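Home Maintenance for Beginners
Session notes: Draughts, sealing and small insulation jobs
Tutor: Vlasta Michalík

Welcome back, everyone! I promised last time that we'd get on to draughts, and I've been looking forward to this one, as it's my favourite part of the course. You can do most of it in an afternoon with a few simple tools, and you feel the difference the very same evening.

Finding the leaks

Pick a windy day, switch off any fans and go round the house slowly with the back of your hand held near the edges of doors and windows. The back of the hand is more sensitive than the palm. A thin strip of tissue works too – hold it by one end and watch the other. Do the obvious places first (front door, sashes, letterbox) and then the sneaky ones: loft hatch, the gap under the skirting boards, pipe holes behind the sink, keyholes.

Draw a rough plan of each room and mark every leak on it. Ctibor Koubek's plan from the spring group is on the noticeboard. His house is a 1930s semi and he found more cold air coming up beside the kitchen pipes than through any of his windows, which surprised him no end!

Don't seal: airbricks, window trickle vents, or any vent serving a boiler, gas fire or wood stove. If you have an open-flued appliance, ask a qualified engineer before you change anything in that room.

Choosing your strip

Foam strip is cheap and easy to cut, and fine for a window you rarely open. It squashes flat after a winter or two, so expect to replace it. Rubber strip costs more, comes in different profiles for different gaps and copes well with doors. Brush strip is the one for sliding sashes and for the bottoms of doors, where something has to move against it.

Measure the gap before you shop. Press a small ball of modelling clay into it, shut the window gently, open it again and measure how thick the clay is. Lovely trick, and it costs next to nothing. Put cling film round the clay if you're fussy about your paintwork.

Fabric draught stoppers and door curtains

For a rented place, or a door you can't drill, fabric is a wonderful answer. A curtain should reach the floor and go past the frame on both sides, and a thick lining does more good than an expensive top cloth. For a stopper, cut a piece as long as the door is wide, plus a seam allowance at each end, sew it into a tube and fill it firmly. Old towels make a good heavy filling. 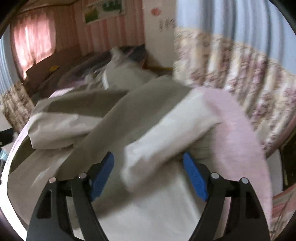

Fabric in greys and off-white, lying in loose folds.

Wash and iron your cloth before cutting. Cotton can shrink quite a bit, and a stopper that comes up short leaves a gap at exactly the corner you wanted to block.

Fitting self-adhesive strip

Clean the frame with warm soapy water, rinse it and let it dry fully. Cut the strip with scissors, peel back a little of the paper at a time and press as you go. Don't stretch it round corners – cut it and butt the ends together neatly. Then close the door. If you have to shove, the strip is too thick, so take it off and go down a size.

Loft hatch

Run strip round the ledge where the hatch sits, then glue a piece of rigid insulation board to the upper side of the hatch. A light hatch may need a pair of catches to pull it down snugly on to the strip.

Before next session

Finish your leak plan for at least 2 rooms, and bring your gap measurements in millimetres. We'll be starting on silicone and filler, so wear old clothes!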